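Ikton handheld gripper > User manual > 4 Recording > 4.3 Blank-grasp baseline

The baseline measures what the policy predicts when nothing is between the fingers. Ulia compares it with the grasp recordings in the same session.

1. Place the gripper over a bare part of the tabletop.
2. Open the fingers fully and hold for 2 seconds.
3. Start a recording of 300 frames.
4. Close and open the fingers at an even pace until the recording stops.
5. Save the file under the session name with the suffix "blank".
6. Repeat at a second spot at least 30 cm away.

Note: Glare on the table is allowed. Do not change the lighting between the baseline and the grasps.

Caution: Keep your free hand clear of the arm links while the fingers close.

Both finger pads must be in view, with bare table between them. 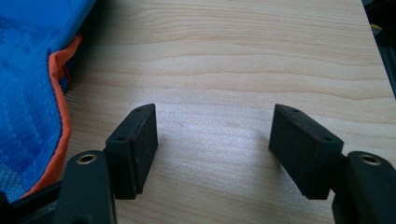 Does the baseline have to be repeated for every session?
One baseline serves up to 100 grasps recorded on the same table. Record a new one after changing the pads or the table, and before training with the Ramasamy split.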